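The Pig on the Good Plate

Joyce Khaemba did not believe in the pig. She had nothing against it as a toy, but her sister swore it had cured her insomnia, and Joyce had heard that kind of thing before, about a copper bracelet and a tea from Groltberg that tasted like a wet fence.

"You put it on a plate," her sister said over the phone. "You put something round beside it. Then you ask it."

"Ask it what?"

"Whatever's bothering you."

What was bothering Joyce was 32 dollars, which was what her sister had paid for the pig at a shop in Flotirbridge. She did not think that was a question a pig could answer.

Still, she cleared the white table. She got down the lavender plate, the one she kept for guests, and laid the pig on it. For something round she had only the little pumpkin with the orange stripes, left out since before January. The blue mug could stay where it was. She doubted the mug had any bearing on the matter. 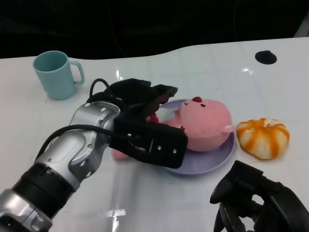 The pig on its plate, with the pumpkin in attendance.

She waited ten minutes. The pig lay on its side and looked past her, toward the hole where the cords were supposed to go.

"Should I sell the house?" she said finally, feeling her ears get warm.

The refrigerator clicked on. Joyce knew perfectly well that it clicked on all day long. Her sister would have called it a yes — her sister had once called a flat tire a yes, and married him.

She tried again at five. Same pig, same question. This time the refrigerator was silent, and she caught herself listening for it, with one hand on the back of the chair.

"Well, that's no use to anybody," she told the pig, and went to look for the realtor's number anyway.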